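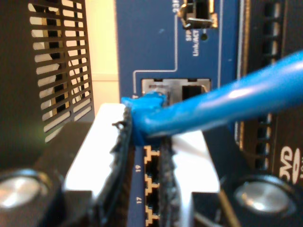

Skuma cell, September, morning into late afternoon

Mostly a maintenance day on Skuma. Elis Samuel left me a note saying the insertions had started to feel "mushy" – his word – and that the count since the last pad change was at 232. We said we'd look at the pads at 155, so that one slipped past all of us. I'm writing the count on the whiteboard from now on, in big numbers, next to the door!

The pads are the obvious thing. The tall one has a ragged edge you can see from across the table, and bits of rubber have been coming off when I run a thumb along it. It still pinches the boot, but I don't trust it to hold the plug square when it's pushing into the jack (the boot is a small target and it doesn't take much of a tilt before the plug rides up on the rim). The shorter pad looks narrower than I remember, though I never measured it new, so who knows. Ordered two pairs from Jarman. They say 9 working days.

While I had my head down there I went over the wrist as well. Powered down, E-stop in, arm parked low so I could get a driver on the flange ring without lying on the floor. Wiped the ring first, then marked each screw with paint pen after checking it so I wouldn't go around twice. One took nearly a quarter turn, the rest were fine. I'd love to blame all the mushiness on that one screw, but I doubt it.
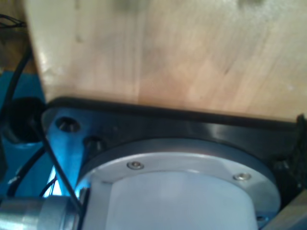 The other thing I wanted to sort out was the wiring near the plate. When the wrist rolls all the way over, the thin black cable gets pulled tight before the joint limit does its job. I rerouted it with more slack and rolled the wrist by hand nine times, slowly, watching the whole length of it. No snagging. Then again under power at the lowest speed, same result. Still want a proper clip there instead of a tie, and Elis thinks the Leltosside shop has a drawer of them from the Murketance job. I'll ask.

Next came putting the fixture back where the program thinks it is. The rack had been shoved sideways at some point and the taught poses were all off by the same bit, so I re-squared it against the table edge before touching any offsets. Switch on top, server right under it, same order as always. Please don't swap them! The approach path is taught off the top of the switch, and if it drops down a slot we start over.

Start pose for the cable is the loose arch on the mailer, one plug toward the lower left and the other over by the lower right corner. If the arch is too flat the fingers scrape the mailer on the way in, so give it some height in the middle.
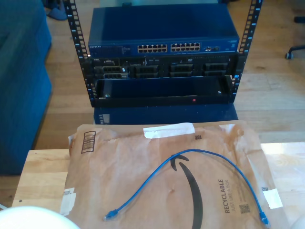
Still to do

Fit the Jarman pads when they land, both sides together, and write the date inside the lid of the tool box.

Clip for the black cable. Check the tie every morning until then.

Ask Elis whether he changed the grip force last week. The value in the config isn't the one in my notes, and I've left it alone for now.

Recheck the paint marks on the flange screws before the next long run.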